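September, late

Got to the lab a little after four. Daniyal was already there and had the arm powered up, so we went straight to stacking. The task for the course is simple to write down: pick up the blue block, put it on the pink cube, let go, back off. Hawi Weldu has the grading sheet and says a stack only counts if it stays up after the arm is clear.

We have 144 practice runs saved now. I spent the first hour going through the bad ones and throwing out the ones where I jerked the controls. Daniyal thinks I throw out too many. Maybe so — but I don't want it learning my mistakes. 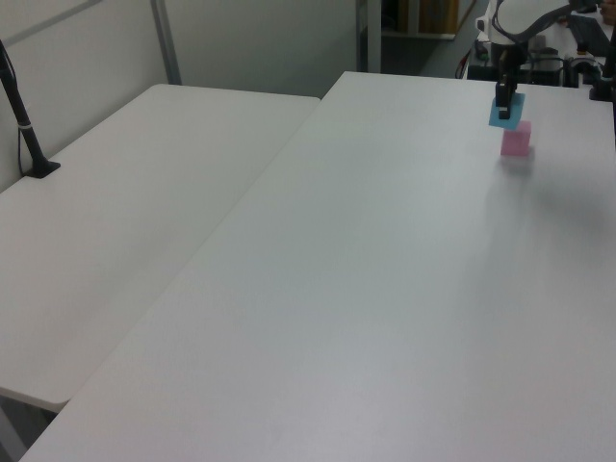
The part that bothers me is the tilt. If the block is gripped even slightly off level, one edge touches first and the cube gets pushed. I tried closing the fingers slower and lowering the speed for the last bit of the way down. We did 7 tries with the new settings before dinner and 2 of them fell. Daniyal wants to change the starting height next. I want to leave it alone and fix the grip first. We agreed to do mine tomorrow and his after that.

Hawi reminded us that the Cirkance team is using the same room in the evenings, so we have to be out by six. Two pages of the report are still due and I haven't started my half. Need to copy the settings into the notebook before I forget them. Bus was late, ate at home.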